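Chores, Machines and the Gap Between

I've spent the winter asking people who work with their hands whether a machine could take the job off them yet. The brochures say yes. A few tests I've watched at Rerkthorpe say ask again later – especially when the job involves anything soft.

Mending and stitching

Sewing on a button is a chore most of us can manage badly. For a machine it's a horror: limp thread, a needle that turns in the grip, a surface that gives when you press it. Tsehay Tefera, who does alterations, puts 1,774 garments a year across her bench and reckons she'd trust a robot with the hems on tea towels.
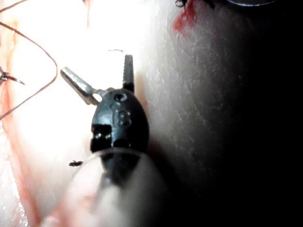
Two thin metal jaws, open over a pale, glistening surface, with a loop of brownish thread up to the left. The housing is marked 18. Fine gear, but hovering near a thread is a fair way short of darning a sock.

Folding and putting away

No picture for this one yet. Tomás Barreto watched a Kositz folding unit for 21 minutes and came away with 8 shirts and a sore back from leaning on the bench. His nan is quicker, and she does the collars properly.

Shelf stacking

Alico quotes more than 1,513 cartons a shift. I asked Morena Serra what colour she'd paint that claim and she said grey. Her cartons arrive squashed, and somebody still has to sort those by hand.

More to come in June, when Rizzi has promised me a go at the dishes.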